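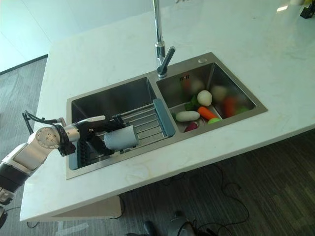
A stainless steel double sink set into a veined white marble countertop, with a drying rack across the left basin.

Amville renters to learn what the little valve under the sink is for

AMVILLE — Katsaros Plumbing Supply will open its back room to the public again this August for Know Your Shutoff, a free evening class for people who have lived in a home for years and still could not stop a leak in it.

The class runs two hours and starts at 6:30 p.m. It covers shutoff valves, slow drains, running toilets and the correct moment to put down the wrench and call someone.

"Last year a man told me he had a very good relationship with his plumber," said Areti Stergiou, who manages the store. "I looked up the invoices. He was paying for the plumber's boat."

The program began as a handout taped to the counter and has grown, mostly against Stergiou's wishes, into the busiest night on the store's calendar. Katsaros has 200 places this summer, split over several evenings, and each group is kept to 16 so that everyone gets a turn at the practice wall. The wall was built by retired pipefitter Ľubomír Matoušek from salvaged parts and leaks in places he picked himself. A few he did not pick.

"People are afraid of the valve," Matoušek said. "It's a valve. Righty tighty. I can stretch that to two hours if there's coffee."

There will be coffee, along with cookies from Cinzia Mancuso's bakery next door, which flooded in the spring and has taken a sudden interest in the subject.

Participants should wear shoes they don't love. Tools are provided and are counted at the end of the night, following an incident with the good basin wrench. Children over 10 are welcome with an adult, and tend to do better than the adult.

Sign-up is at the Katsaros front counter, 1247 Domiswood Avenue, or by phone during store hours. Walk-ins will be seated if there is room. Homeowners with water currently coming through the ceiling are asked not to wait for the class.

Media contact: Kirstin Purves, Katsaros Plumbing Supply, Amville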